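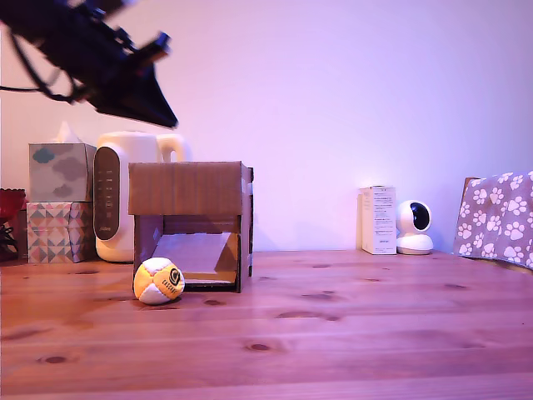

Home Files Notes Changes Contact

# Fomimstead Recipe Cards

Typed copies of the handwritten recipe cards kept at the Fomimstead community kitchen. Each card is one plain text file. Spelling has been left as written, including "tumeric" and "brocolli".

## What's in the folder

- cards/ has one file per recipe
- index.csv has title, cook, course and oven temperature
- unsure.txt lists words we couldn't read

The cards were typed by Firouzeh Dehghan and checked by Jamshid Shokri. Ailbhe Kavanagh did the soups and breads, which were in the worst shape. Water stains took out most of the bottom line on 6 of them, and those files end in [lost].

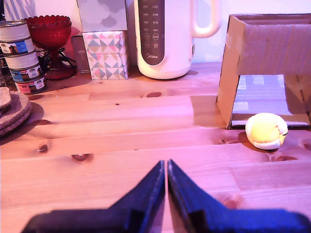
3 min read

## Fields

title: as written on the card. If there was no title, the first line is used.

cook: the name on the card, or blank. Banafsheh Jafarzadeh signed hers "B.J." and these have been filled in with her full name, with her permission.

course: one of soup, main, side, bread, sweet. Pickles are under side.

oven_f: degrees Fahrenheit. Blank means no oven or nothing written. "Hot oven" is kept in the card text and left blank in the index.

## Known problems

Nearly 35 cards give no serving size. The kitchen usually cooked for 16, so expect large amounts. Two versions of the lentil soup are in the folder and they don't agree on the salt. Cups may mean the blue kitchen mug, which holds a little more than a standard cup.

Recipes have not been tested. Check the canning times against a current guide before using them.

## Changes

September: fixed sort order in index.csv, added 3 flatbread cards from Jamshid Bahrami, removed a duplicate rice pudding.

## Use

Free to copy and print. Please keep the cook's name with the recipe. Corrections can be left at the kitchen desk on Tuesday.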